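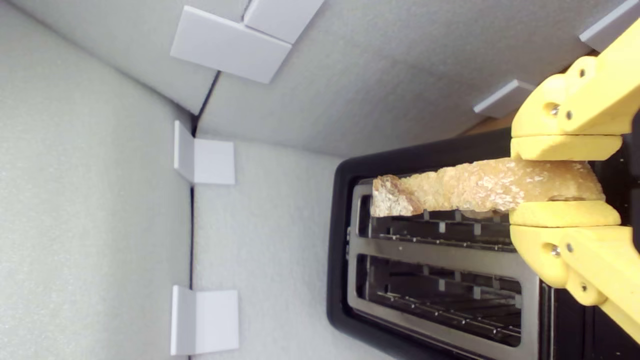

The Dirden bread slicing guide costs $56, and I put off buying one for most of a year because of that. I bake two sandwich loaves a week and cut them by hand, badly. My slices came out thick at the bottom and thin at the top. That matters less for soup than it does for a two-slot toaster like the black one here, where a wedge of bread either sticks going in or browns on one side only. A slice as flat as this one should drop in without any trouble, and that was all I wanted.

The guide is a folding frame with a base, two slotted uprights and a crumb tray. You stand the loaf inside, put the knife through a matching pair of slots and saw down. There are three slot spacings: thin, medium and thick. I use medium for nearly everything. Thin works on a firm loaf a day old, and it tears anything fresher. Thick is for French toast and I have used it twice.

## Setup

It comes in a flat box with four screws and a folded instruction sheet. The sheet has the left and right uprights labeled the wrong way around. If your slots don't line up, swap them. Putting it together took me ten minutes, including the time spent doing it wrong.

The rubber feet are the weak point. They hold on stone and tile but slide on a finished surface.

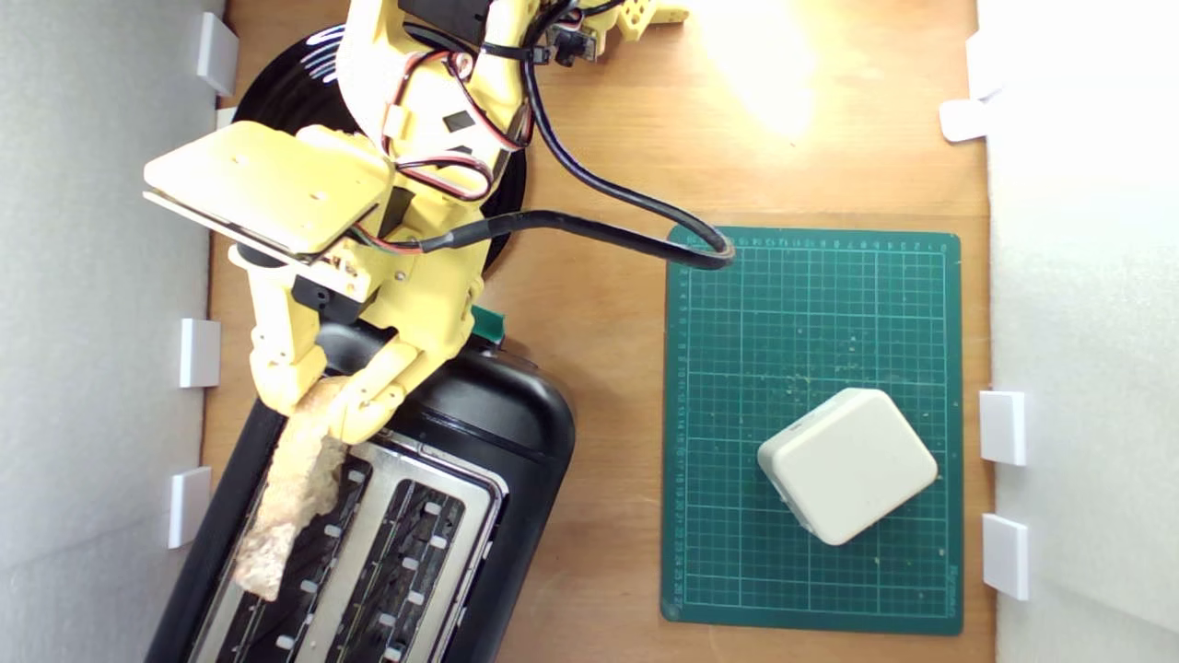
Storage and counter space come up a lot in the customer comments, so I'll give my view. Folded, the Dirden is about as thick as a hardcover cookbook and stands on end in a cabinet. Open, it wants a clear stretch of counter with room for your elbow. If you have a wooden tabletop with a toaster already on it, like this one, put a damp dish towel under the guide and the sliding stops. I keep the guide to the right of the toaster and work toward it.

## Cutting

The knife matters more than the guide does. My old bread knife has a slight bend in it and it rubbed on the slots all the way down. I borrowed a straight ten-inch Skosine from Nkechi Osagie next door and the difference was large — no rubbing, no plastic shavings, clean bottoms. I have since bought my own. Count that in the price if your knife is short or bent.

Loaf size is the other limit. A standard pan loaf fits with a little room. A round loaf has to be cut in half first, and the half tips over unless you hold it. Tall loaves touch the top bar.

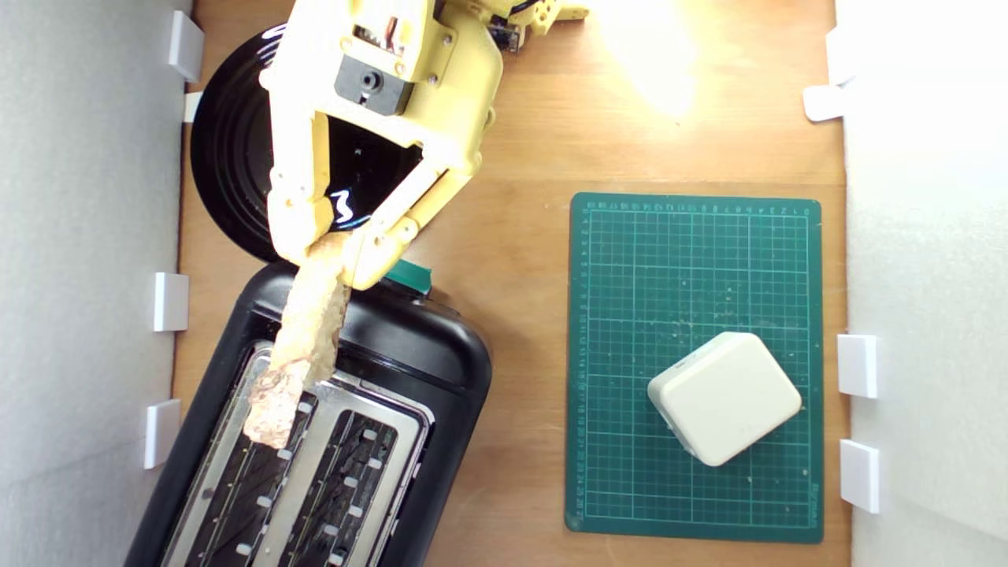
Even thickness shows up most in the color. Before, I would get a dark top edge and a pale bottom and run the thin setting twice. With the medium slots I set the dial once and leave it alone. Golden brown, like the toasted slice held up over the slots, is what I get most mornings now. White sandwich bread does best. Rye with seeds still drags on the knife and leaves small holes, and no guide is going to fix that.

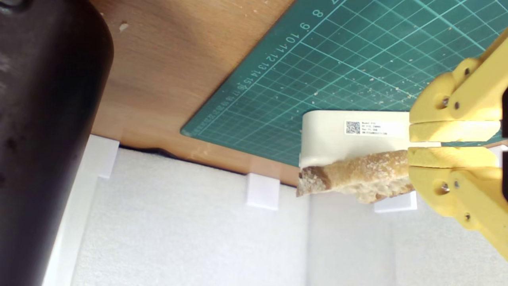 Bustamante, 2023-02-06

I've had the guide since January and have a few things to add. The crumb tray catches what falls straight down and misses the rest. You'll still find the odd pale crumb on the wood afterward, and I wipe the table the same as before. The tray slides out from the front, but the front is also where you stand, so I tend to bump it.

One of the slots has a nick in it from the old knife. It hasn't changed the cut. The hinge was stiff at first and has loosened up, and the screws needed a quarter turn last week.

Would I buy it again at full price? Yes, if I were still baking two loaves a week. For one loaf every so often I'd get the Stitono, the fixed one with a single spacing. It doesn't fold, but it's cheaper and heavier, and the feet are better.

— Svatopluk Koubek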